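Workshop Tips: Picking a Gripper When You Only Have One Bench and One Wallet

Filed under: Bench, Small Robots, Things I Bought Twice

Every winter I get the same letter. Somebody has a hobby arm clamped to the end of the workbench, it came with a gripper, and the gripper is rubbish. What should they buy? I used to answer "it depends" and go back to my tea. Rochelle Ruddock wrote in to say that was a coward's answer, so I spent most of April swapping grippers on and off the same arm and writing down what annoyed me.

The contenders were an Arard parallel jaw with wide padded fingers, a Gulten with three curved ones, and a Katona with two fingers thin enough to stir a coffee. The arm is a secondhand Havari, and it has opinions about Mondays.

Try it on your own junk first

The catalogue will show a gripper holding an egg. I have never needed a robot to hold an egg. Go around the shed and fill an ice cream tub with the stuff you really want moved: screws, fuses, jumper caps, a tap washer, the lid of the ice cream tub. The Gulten was magnificent with a tennis ball and could not pick up a washer to save its life. If your tub is full of tennis balls, buy the Gulten.

Measure the gap, then measure the gripper's shoulders

This is the one that caught me. Finger width is printed in big type on the box. The width of the housing behind the fingers is in a drawing on page 37 of a manual you have to ask for. Fingers that fit between two rows of memory slots are no use when the knuckles behind them land on the latches. Cut the outline of the whole gripper out of cereal box cardboard and poke that into the job before you spend a dollar. Emese Borbély does hers in foam board, with a little handle. Show-off.

Old computers make a good test bench

A dead desktop has more awkward shapes per square centimetre than anything else you can get free at the kerb. Tall things, short things, clips, cables that flop into the way. Pull the plug from the wall, take it right out, and leave the side panel off. Use a board you'd be happy to throw out, as you will be throwing it out.

If it still has the plastic cover over the processor socket, leave the cover on. The pins under there bend if you look at them crossly, and a gripper doesn't look at them at all.

Slow down, then slow down again

The Havari's controller has a speed setting that goes up to 4,000, in units the maker has kept to itself. I do close work at 19. It's about as thrilling as watching grout cure and I have not broken a finger since. (The gripper's. Mine are a separate column.)

Where to put the camera

I tried it three ways. On a shelf overhead, the arm parks its elbow in front of the only thing you care about. On a tripod off to the side, you get a lovely view until you walk past and kick the tripod. At the wrist, the fingers are always in the picture, blocking a bit of it, but they're always in the same spot, and after an evening you stop noticing them. Wrist wins for anything inside a box. For sorting things on an open table I'd still go overhead.

Tie the camera cable down in two places and leave a slack loop at the wrist joint. Run the arm to the end of its reach in every direction before you trim anything. Géza Pap trimmed first.

Watch out for shine

Bare metal case walls will throw your lamp straight back at you. Move the lamp before you start fiddling with the exposure. A sheet of baking paper taped over the lamp helped me no end, but only with a cool LED bulb. Do not do this with a halogen unless you enjoy meeting the fire brigade.

Finger pads

Wide smooth pads slip on plastic latches. Heat shrink over the tips works nicely and costs next to nothing. Bohumila Oravec swears by slices of bicycle inner tube, and I tried that too: grippier, but it leaves black smudges on anything pale. Rubber bands perish. Don't bother.

Keep a tally

After 2,074 grabs (I have a clicker, and a patient household) the Arard's left finger had worked loose twice and the Katona's not at all. Check the finger screws every Thursday or whenever you put the bins out. A dot of paint across the screw head and onto the housing lets you see at a glance if it has turned.

So which one?

For small stuff in tight places, the Katona. For boxes, jars and anything you'd pick up with your whole hand, the Arard and some heat shrink. The Gulten has gone to Siiri Bite, who has a dog.

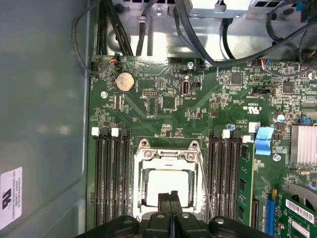

Narrow fingers over the processor socket, with memory slots on both sides.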